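Clindton's old seed library is open again

Gardeners in Clindton have their seed library back! After a long winter of sorting and labelling, the collection reopened in April at the Becerra reading room, with 512 varieties on offer and a queue out of the door before ten in the morning.

The idea is simple. You borrow a packet in spring, grow the plants, and bring back some seed in autumn for the next person. Beans and peas are the easiest to start with, says organiser Selina Koller, who has set aside a beginners' shelf of 60 packets.

"I had people asking for the Kurketti broad bean by name," she said. "My gran grew it. I never thought I'd be handing it out to strangers, and it was lovely!"

Tomatoes went fastest, followed by a purple climbing bean from Bevutbridge that hasn't been in the shops for years.

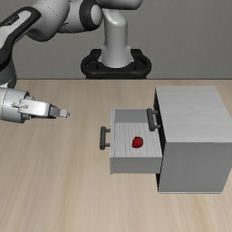
Members may take three packets per visit, and joining is free. Pei-shan Wei will be running a seed-saving class at the reading room later in the month, covering lettuce, peas and the trickier business of keeping squashes from crossing. Places can be booked at the desk, and children are very welcome.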